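Umero Table-Edge Marker Set, 16 pack

OK, I am way too excited about a pack of stickers, but hear me out! If you run an arm on a shared bench, the rule you hear from every safety person is the same one: mark where things go and leave the marks alone. I ignored it for ages. Then I moved a bench one August, lost my layout, and spent 2 days getting back to where I'd been (never again).

So now we stock these. Each marker is a little black strip that wraps over the front edge of the table. Press it down, wipe around it, done. I use two per station, and I write their spots on the setup sheet before the arm gets power.
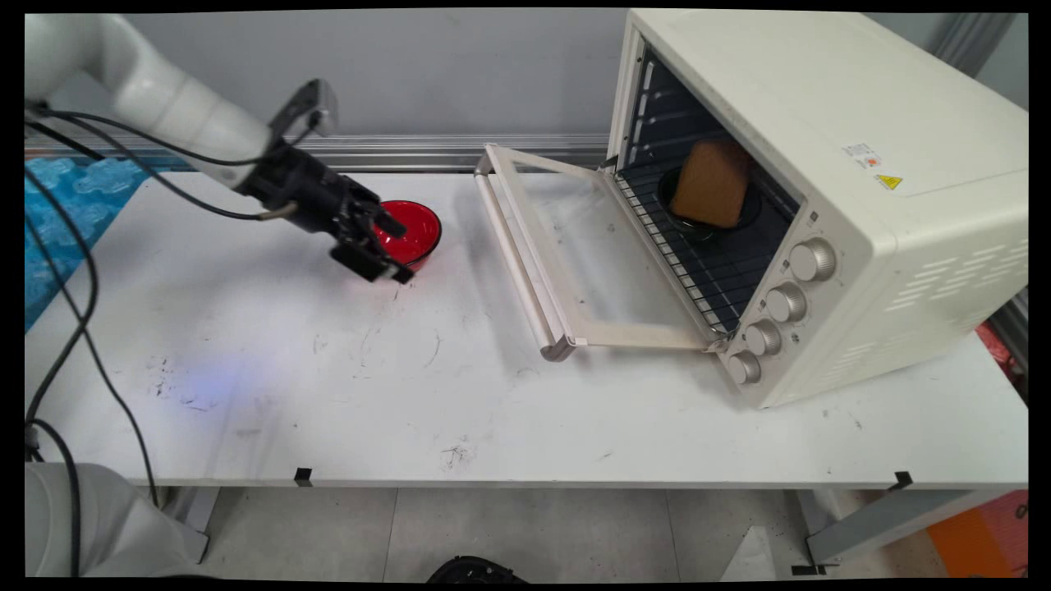

Bowl and toaster oven setup, with two black markers on the front edge.

A few house rules I'd love you to borrow:

Check the markers at the start of every shift. If one has lifted, stop and measure again before you put a new one down.

Open any oven or cabinet door all the way before you check your clearances, and do it with the arm stopped. A door that's folded down takes up a lot of table!

Route your cables away from the gripper's path, and look at them again after every change of tool.

Leave warning stickers on appliances where they are. Please don't put our markers over them.

The markers fit the Keretti bench and anything else with a square front edge. Rounded edges are hit or miss, so grab the Trarus clip version for those.

Item 202. Spare strips are item 174.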